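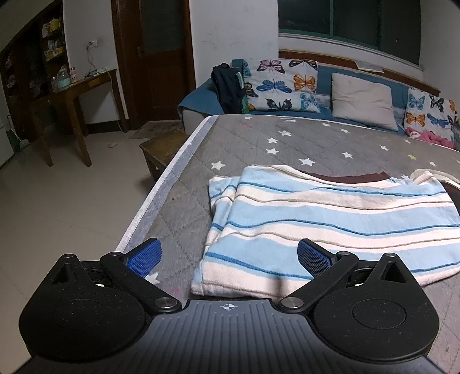

La funda gris de estrellas y, encima, la manta de rayas doblada

Hola a todas, perdón por el retraso, contesto corriendo entre dos cosas.

Lo de la funda acolchada: sí, la gris, con estrellitas blancas (alguna amarilla también) y el ribete blanco en el borde. Va puesta debajo de la bajera, no encima como pusieron algunas en la lista. 

La manta toalla de rayas, celeste, blanco y rosa palido. Doblada en capas y a la cama, a un lado. No hace falta plancharla. En Presham tenemos 3 iguales y en Katgate 2, si falta alguna mirad primero en el armario del pasillo, balda de abajo.

Lavado: las fundas a 60 no, por favor, la última vez encogió una y ahora no llega a la esquina. Programa suave y a tender, sin secadora. Las mantas pueden ir con las toallas.

El pedido a Lelero sale el 6 de noviembre. Necesito saber antes cuántas fundas quiere cada casa, yo tengo apuntadas 6 en total y me parece poco. Si pasamos de 100 euros no cobran el envío, asi que mejor todo junto.

Las almohadas las dejo para otro mensaje, que no me da tiempo.

Un saludo
Oda

> Buenas, ¿la funda de estrellas va encima o debajo de la sábana?
> En la hoja de la casa no lo pone y cada una lo hace a su manera.
> Y otra cosa, la manta de rayas, ¿se queda en la cama doblada o se
> guarda? La semana pasada la encontré metida en el cajón de las toallas
> y tuve que volver a doblarla entera.
> ¿Se pide más a Lelero este mes o esperamos?
> Gracias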